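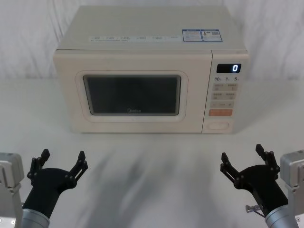
The cream Midea, stickers still on top

From: Yen-ting Siu
To: Pranby house kitchen list
Subject: Re: [pranby-kitchen] microwave, which one and where does it go
March, 9:24 pm

Hi all,

Sorry for the slow answer, I was over in Illport all week and my phone hates this list. Chia-hao asked me a bunch of things, so I'll go in between his lines.

Chia-hao Wei wrote:
> Did you end up getting the black one we talked about or the other one?

The other one! It's the cream Midea. I know, I know, we said black would hide the fingerprints, but I saw this one and it just looked friendlier (rounded edges, flat top, dark window in the door). It goes fine with the bread bin too. If anybody hates it, speak up before I lose the receipt.

> Is it dial or buttons? My mom's has a dial and I can never get it
> to do 30 seconds.

Buttons, with a black display over them and the numbers lit up in white. It sits there showing a 0 when you're not asking anything of it. Right under the display it's printed 10, 1 and 5, and I'm taking those as the time steps for the buttons below, but I haven't sat down with the booklet yet, so don't quote me. Whoever gets to the booklet first, please write a little cheat sheet and tape it inside the cabinet door. Last time we went a whole winter with everything cooked on full power and the oatmeal was a crime.

> Can we please put it somewhere that isn't on top of the fridge.

Yes. I'm with you, Lai house had theirs up on the fridge and I've spilled soup down my sleeve there more than once. I want it on the counter to the left of the sink. The door is the big part on the left and the controls run down the right, so if we shove the toaster over to the far end you can reach the buttons without leaning across it. The kettle can stay put. The Feneo rice cooker needs to move, and I vote for the shelf under the window, unless the cord's too short.

> And what's the plan for the top of it? The old one turned into
> the mail pile.

Ha, fair. I'd like nothing on top, please, no mail, no bananas. There's a pair of blue-edged stickers up there toward the back right, and a strip of tiny print along the front edge. I'm leaving the stickers until we're sure we're keeping it, so don't start picking at the corners (you know who you are). After that I'll get them off with cooking oil and a rag.

> What do I owe you?

Let's do it out of the kitchen jar. There was 200 in there at the start of the month and I'll leave the slip in it so you can all check my math.

One more thing, does anyone still have the splatter cover? The clear one with the vent. I looked in both drawers and under the sink. If it's gone I'll pick up another on my way home tomorrow, and more dish soap while I'm at it.

Yen-ting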